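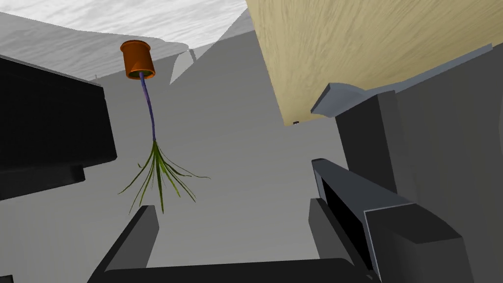
Checking a simulated scene before you log episodes

Do this once per scene, before anyone presses Record. Krystyna Krajewska once skipped it and collected 3000 episodes with the gravity setting off. We still have them, if you'd like some.

1. Load the scene and let it run for 300 steps with the arm parked. Anything that drifts, sinks or shivers gets fixed first.

2. Look through the wrist view and write down which way is up. Put it in the scene notes, in words. "Obvious" is not a direction.

3. Open and close the gripper 2 times. Both fingers should move the same distance.

4. Check every object's pose against the scene file. Trust the numbers over your eyes, especially after lunch.

5. Record 100 steps, play them back, and have a second person sign the notes. Helmi Kettunen signs for the Ilis scenes and does read them.

If you change the camera mount, start again at step 1.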